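Tridamon two-arm table cell
By the Skitus staff
30 Oct 2023

The Tridamon cell is a two-arm robot workstation used for handling household objects on a tabletop. It was assembled at Duvemton and is set up to hang mugs, move bottles, and sort small items into containers. The cell is known mainly for its upkeep routine, the Jemal procedure, which has been copied for other benches of the same kind.

Layout

Both arms are mounted on the same side of the table and reach forward over it. Each is made of metal links joined by rotary joints and ends in a two-finger gripper. The gripper sits in a white mount at the wrist, and power and signal reach it through a black cable that runs outside the arm. The table has a white top made of two panels that meet at a seam. The panels are leveled separately, and the seam is checked with a straightedge whenever the table is moved. A step at the seam is enough to tip a light object.

Setup

A new setup begins with the arms powered off. The base bolts are tightened in a cross pattern, then loosened and tightened again after the first full day of running. The arms are then switched on one at a time and brought to their home positions. If an arm stops short of home, its joint offsets are entered again from the sheet kept with the controller. The offsets for the left and right arms are different and can't be swapped.

The grippers are set next. Each is opened fully, closed on a gauge block, and opened again. The fingers should meet along their whole length when closed. If they touch only at the tips, the finger screws are backed off and the pair is seated again.
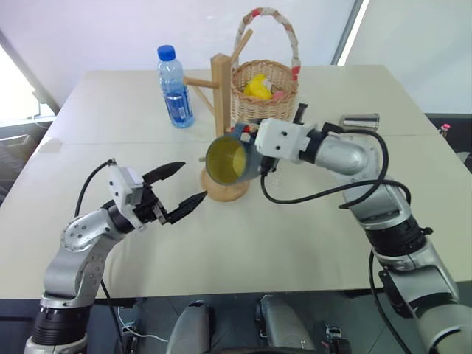 The last step is a trial with a mug and a mug tree, which shows errors in arm position more clearly than a flat pick-and-place task. A mug must be turned on its side and its handle brought over a peg, so a small error at the wrist becomes easy to see at the peg. The trial is run 20 times with each arm. An arm that misses more than 2 times goes back to the offset step.

Cable care

Most stoppages at the Duvemton cell have come from the gripper cables. A loop that is too short pulls at the connector when the wrist turns, and one that is too long can catch on the table or on an object. The loop is set with the arm stretched to its farthest working point, then checked with the arm folded. Ties are placed on the links and never across a joint. A cable is replaced when the jacket shows a crease that stays after it is straightened by hand.

Routine service

The Jemal procedure divides service by hours of running. Every 352 hours the finger screws, wrist screws, and cable ties are checked, and the table top is wiped with a damp cloth. Solvent is avoided on the fingers. At 2942 hours the arms are removed from their mounts, the base bolts are replaced, and the whole setup is done again from the beginning. Joint covers are opened only if an arm is noisy or fails to hold its position.

A written log is kept for each arm. Early logs covered the cell as a whole, which made it hard to tell which gripper had been repaired, and the practice was dropped in January.

Common faults

A gripper that closes slowly usually has dirt in the finger slides. One that closes and opens again without a command most often has a loose connector at the mount. Drift in a single arm points to its base bolts. Drift in both arms at once normally means that the table has been bumped, and the panels are leveled before anything else is adjusted.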